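Sakstead Open Day and Plolirier Demonstration
Progress report to the fund, second period

Dear friends at the fund,

You asked in your last letter for something a bit fuller on the open day than the paragraph we sent with the accounts, and I am glad to oblige, as it was the part of this period we enjoyed the most. The Plolirier work was shown to the public at Sakstead on a Monday in August, with the doors open from late morning until the early evening. Your grant paid for the evening staffing, the printed signs and the second table, so a good share of what follows is yours.

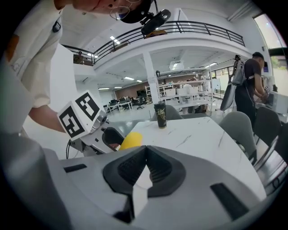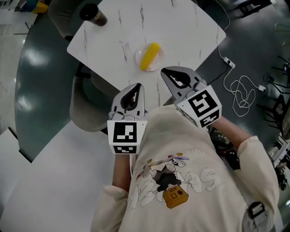
Hand-held grippers at the marble-patterned table, open day at Sakstead.

We had planned for groups of 12, booked ahead, with a short welcome at the front desk and then a walk through to the tables. That held up nicely for the first two groups and then people simply came (which was lovely, and also a bit of a scramble!), so from the middle of the afternoon we let visitors drift in as they liked and put a member of the team at each table to talk. I think we would do it that way from the start next time. The booked groups were polite and quiet, and the drifters asked far better questions.

The heart of the day was the demonstration of how the gripper recordings are made. As you know from the proposal, the people doing the recording pick up and put down everyday things by hand with the same style of gripper that the arm will later carry, and the markers on the white cubes let us follow where each gripper was at every moment. I had worried that this would be dull to watch compared with an arm moving on its own. I need not have. Visitors stood and watched for a long while, and several of the children wanted to know whether it was harder than using your fingers. (It is, quite a bit, and the tiredness shows up in the wrist first.)

We kept to tasks that anybody could follow from a few steps away, with objects of the sort you would find in a kitchen. The more involved folding and sorting tasks from the first period stayed in the back, partly for space and partly because they take so much explaining. One retired baker gave us a very thorough account of why our way of holding a piping bag would never do, and we have written it down and mean to use it.

Visitors could also try a gripper themselves at the second table. We set out 2 training pairs for this, kept apart from the ones used for recording, and let each person have a few goes at moving a block from one tray to another. This was the busiest spot in the building by some way. The line stretched back to the stairs at one point and we should have had a third pair out. One of the training pairs came back with a sticky trigger, and it has gone to Higuchi for repair under the service agreement. We expect no charge for it.

The Dustik arm was shown twice, at two o'clock and again at five. I would like to be plain with you about how that went. The two o'clock showing was fine: the arm cleared its tray, took its time over it, and got a round of applause. At five it stopped partway through and had to be restarted, and after the restart it dropped a cup on the second try. Our engineer talked the audience through what had happened while it was being reset, and I have to say that people seemed to like that part best of all. The stop came from a loose connector at the base, and a clamp has been fitted. The dropped cup is a different matter and has more to do with how little practice the system has had with handles, so we have added mugs and jugs to the recording list for the autumn.

Comments from visitors

We left cards by the exit and 30 of them came back filled in, some on both sides. Most were kind. The ones I found most useful were these, copied as written:

"Would like to see it do something slower so I can follow."
"Is my voice being recorded as well? Please put this on the sign."
"My son has not stopped talking about the pinchers."
"Not enough places to sit for older people upstairs."
"What happens to the jobs. I asked and got a fair answer but would like more on this."

The sign has been changed to say what is recorded and what is kept. No sound was recorded at the open day, and our greeters said so when asked, but the card is right that it ought to have been on the wall. On seating, we have asked the building for benches on the upper level and are waiting to hear. The question about jobs came up in conversation all day long, and we would like to give it a proper half hour at the next event, with somebody from outside the project in the chair. If you know of a person who would do this well, please send us a name.

Where the work stands

Recording under the Plolirier plan is a little ahead of schedule. We promised 22 household tasks by the end of this period and have all of them recorded and checked, apart from a few sessions that have to be repeated after a change to the marker layout. The written guide for new recorders is in its second draft. It has grown rather long, I am afraid, and the newest recorders tell us they learn more from an hour beside somebody experienced, so we may cut it down to a few pages and put the time into pairing people up.

Spending is in line with the budget, with one exception. The printing cost more than we had set aside, as the first set of signs had the wrong opening time on them and had to be done again. That was our mistake and we have covered it from our own funds.

For the coming period we plan to finish the repeat sessions, start on the mugs and jugs, and hold a smaller evening visit for the people who wrote on their cards that they could not stay for the five o'clock showing. You would be very welcome at that too. Evenings are easier for parking, and the arm will have had more practice with cups by then.

With warm thanks from all of us at Sakstead,
The Plolirier project team

Enclosed: comment cards (copies), spending table, recorder guide (second draft)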